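### 4.2 The open day at Hirstead

We took the arm to the Hirstead open day on 9th July, and it was easily the best afternoon of the project. 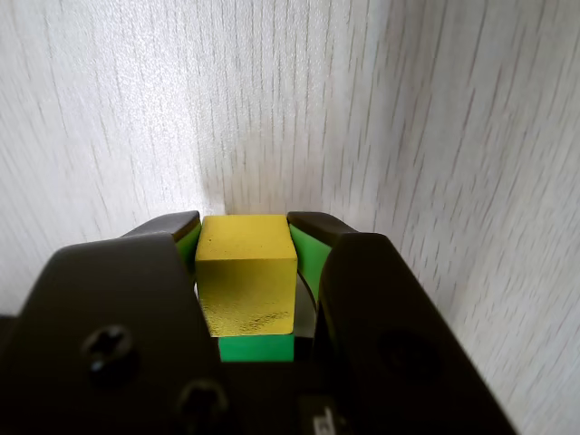
**Figure 4.** The gripper with a yellow cube between its fingertips; the inner faces carry green pads.

Normunds Grīnberga remarked at the bench that visitors would forgive a slow arm far more readily than a silent one, and asked why we had not let it announce each grasp. We had no good answer, and speech is now on the list for Drumier.

The demonstration ran on Bite, our grasp planner, with no changes from the version tested in Section 3. Visitors chose where to set the cube down and the arm went to fetch it. Over the afternoon it made 136 attempts and lifted the cube in 123 of them. We were delighted – the bench trials had never had so many different hands placing the object, often at angles we would not have thought to try! The other 13 attempts all failed at first contact, when one finger touched early and turned the cube before the second arrived.

Maarja Urbonaitė kept the log on paper, with a column for what visitors said. Many asked how hard the fingers squeeze, a question we had barely touched in the Windell study and take up in the next section.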